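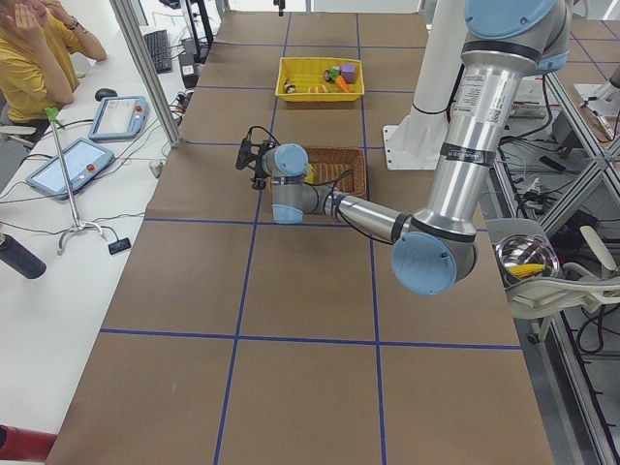 Print | E-mail

Unit 6: Uninsured and Underinsured Motorist Coverage

Most drivers buy auto insurance once, renew it for years, and never read the declarations page. Today's unit is about two lines on that page, usually printed as UM and UIM. Both pay for injuries to you when the other driver is at fault and can't cover the cost. Injuries are the part people misjudge. Think of an ordinary job, and then think of doing it for two months with a broken wrist. The medical bill is one loss. The reduced hours are another, and the at-fault driver owes for both, whether or not there is any insurance behind that driver.

Terms to know

Uninsured motorist (UM): the at-fault driver has no liability policy. In most states it also covers a hit-and-run where the driver is never found, though some states require physical contact between the vehicles.

Underinsured motorist (UIM): the at-fault driver has a policy, but the limit is lower than your losses.

Limit: the most the insurer will pay. Split limits are stated per person and per accident. A combined single limit is one figure for everything.

Stacking: adding together the UM or UIM limits on two or more vehicles. Some states allow it, some forbid it, and some let the insurer exclude it in the policy language.

Worked problem

Olivares is stopped at a light and is hit from behind by Wastberg. Olivares has losses of $63,000. Wastberg carries $25,000 per person in liability coverage. Olivares has a UIM limit of $50,000.

Wastberg's insurer pays its full $25,000, which leaves $38,000 unpaid. What the UIM coverage pays depends on the type of state.

In an "excess" state, the UIM limit sits on top of the liability payment. The unpaid $38,000 is under the $50,000 limit, so Olivares collects all of it.

In a "reduction" state, the liability payment is subtracted from the UIM limit. $50,000 minus $25,000 is $25,000. Olivares collects that and is still short $13,000.

Work both versions on paper before class. Students regularly subtract from the losses when they should subtract from the limit.

Consent to settle

Many policies say that you must get your own insurer's consent before you settle with the at-fault driver. A signed release can end the insurer's right to go after that driver, and the insurer may then deny the UIM claim. Notice should be in writing. Keep a copy of the letter and proof of the date it was delivered.

Reading for Monday

Course packet, page 53, the sample declarations page. Find the UM and UIM limits and compare them with the liability limits. Then read the definition of "insured" on the page after it and decide whether it covers a passenger who doesn't live with the policyholder. Bring a written answer, 200 words at most, with the policy language you relied on.

Questions about the problem go to Violeta Huenchumán before class.

Print | E-mail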